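**Wooden board appreciation thread, because I have opinions now** 🧵

1/ I've spent all week thinking about small blocks and the boards they sit on. Wednesday was supposed to be laundry! 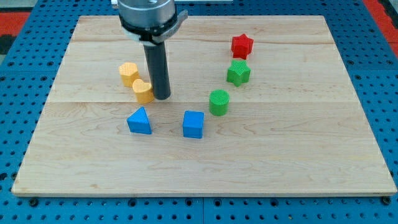 2/ So, shapes. I love a set that mixes the plain ones (cube, cylinder, triangle) with something sillier like a heart. Hearts are so fun to sort! Two round lobes, one point, and you can tell right away which way they're facing.

3/ And can we talk about grain? Pale wood with those wavy streaks and swirls makes every color pop. Blue on it looks great. Yellow looks warm. I tried a white tray from the Saithong shop first and everything just looked washed out.

4/ I sanded my own board at home in Duddale. Started coarse, went to 300 grit, wiped it down, did the edges again because I'm picky about edges. Took most of an evening and I'd do it again tomorrow.

5/ Texture is my other thing. A crosshatched top on a block is so much nicer under your thumb than a slick one (my Fikel blocks are the slick kind, still love them, they just skate all over the place).

6/ Current favorite game: mix up the colors, then line them up by shape, then mess it all up and go by color. Takes about 4 minutes and I've played it way too many times.

7/ Next up is a second board, a bit longer, with the seams running the other way. If anyone near Stastusdale has maple offcuts, please message me!!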